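The Long Road to a Folded Towel

Machines can weld a truck door in the dark. Why can't one put away my laundry?

29 August 2019

I have folded towels since I was tall enough to see over the bed. I am not good at it. My corners wander, my stacks lean, and I have never once in my life folded a fitted sheet so much as wrestled it into a ball and shut the closet door. Still, on the evidence of a spring and summer spent asking robot people rude questions, I am among the finest laundry systems in the world. I run on coffee and I can do it while watching baseball.

The question I went in with was simple enough. Machines build our cars, sort our mail and stack our warehouses to the rafters. When do they start on the chores?

At Skarkthorpe, where they make shelving brackets and are proud of it, the answer looks like "years ago." An arm in a yellow cage picks up a bracket, turns it over and sets it in a tray, and it was doing so when I arrived and when I left. Every bracket is the same as the one before. Every tray sits in the same place, bolted down, in the same light. Nothing in that building is ever inside out.

Cloth has no such manners. A bracket has one shape. A towel has as many as it likes, and it picks a new one each time you let go of it. Grab a bracket by its end and you know where the other end is. Grab a towel by what looks like a corner and you may be holding a corner, or a bit of the middle that has been standing around like a corner. A person sorts this out by feel, in less time than it takes to sigh. A machine has to look, guess, pull, look again and guess again.

Then there is the basket, a fine example of everything engineers hate. It hides most of what's in it. Things lie on top of other things, and dark cloth in a dark corner gives a camera very little to go on.

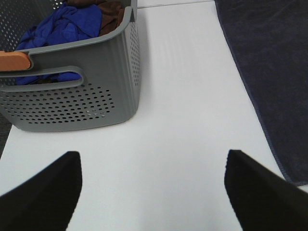
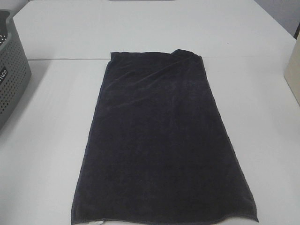
A dark towel on a white table, with the gray laundry basket beside it.

The folks at Orkix, who build software for robot arms, have a drawer of old project plans they were good enough to show me. One from an April long past has laundry marked down as a summer job. They laughed about it, in the way that people laugh about a first marriage. The current plan has no date on it at all, and I took that as a sign of growing wisdom.

What has changed is how the machines are taught. The old way was to write down every step, and a towel could wreck the whole list by landing crooked. The newer way is to have the machine work from a great many tries, good and bad, until it picks up some sense of what cloth tends to do. Orkix keeps a log. On the week I visited, it ran to 478 attempts at a plain rectangle fold, of which 426 were marked acceptable. That sounded grand until I asked what acceptable meant. It meant that the towel was on the table and smaller than before.

I have used the same standard for decades, so I let it pass.

Speed is another matter. A good fold took the arm nearly 5 minutes. My household makes a basket of laundry a day, and at that pace the robot would finish Monday's load in time to be buried by the next one. It would also need to be carried to the dryer, pointed at the right shelf and kept away from anything with buttons.

Postma, a laundry firm that does sheets and tablecloths for hotels, has gone at it from the other side. Its machines fold a flat sheet faster than I can find the edge. The catch is that two people stand at the front and feed every sheet in by its corners. The hard part, picking one sheet out of the heap and working out which way is up, is still done by hand. When I asked if they'd like that automated too, I got a long look, the kind you give a man who has asked whether you would like it to stop raining.

And then there's Trunano, which wants to sell a folding machine to ordinary homes. It is as big as a refrigerator. You clip each shirt to the front yourself, one at a time, and the machine takes it away and gives it back flat. I tried it. By the time I had the shirt clipped on straight I had done most of the folding, and I felt a little like the opening act.

I asked everyone I met the same last question: what do you do with your own laundry? Most of them said it lives on a chair. One engineer admitted to two chairs.

So I went home and did the towels. The Cubs were losing, the cat was in the basket, and one washcloth had gone up the leg of somebody's pajamas, where I found it by stepping on it.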